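Stollar Opens Countertop Program to Homeowners in the Yoshida District

Vevisine and Giltent to handle stone supply and installation

10/24/21 — Stollar, a regional kitchen remodeling company, has opened its countertop replacement program to homeowners in the Yoshida district. The program covers the removal of old counters, the supply and fitting of new ones, and any backsplash repair needed along the wall. Orders are being taken now at the Stollar showroom and by phone.

The program started in July as a trial for existing customers. It is meant for people who want new counters but plan to keep their cabinets, floors and appliances. Under the usual arrangement, a homeowner buys the slab from one business, hires another to cut it and often finds a third to reconnect the sink. Stollar writes one contract for all of it.

Vevisine will supply the surfaces. Customers can choose from 40 colors and patterns, including plain whites, dark solids and several marble looks with gray veining. Full-size samples are on display at the showroom, and small ones can be taken home for up to 25 days. Stollar recommends checking a sample against the backsplash in the morning and again at night under the kitchen lights, as many whites look yellow or blue next to green or brown tile.

Giltent will measure, cut and install. Its crews take a template once the order is signed, and cutting begins after the customer approves the seam locations in writing. Seams are kept away from the sink cutout where the layout allows. Most kitchens are finished in a single visit. Plumbing is reconnected the next day, after the adhesive has set.

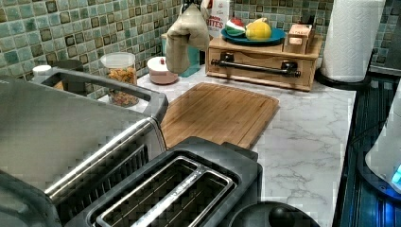
Vevisine said it had asked for the take-home samples to be part of the program from the start, and that the most common complaint it hears about new counters is a color that was picked under store lighting. The company added that returned samples are cleaned and lent out again.

Prices start at $2,217 for a straight run with one sink cutout. Corners, islands and a second cutout cost extra and are listed line by line in the estimate. Tile backsplashes can stay in place in most homes. If tiles crack during removal, Giltent will replace them at no charge when the customer has matching spares. Otherwise the customer may pick a close match from stock.

Installed counters carry a 6-year warranty on seams and edges. Chips from impact and marks from hot pans are not covered. Homeowners should clear the counters and the cabinet under the sink before the crew arrives, and unplug small appliances.

Customers who took part in the July trial keep their original terms. They may add a backsplash or a second counter at the current price list.

Estimates are free and require a home visit. Appointments can be made at the Stollar showroom in Yoshida during regular business hours.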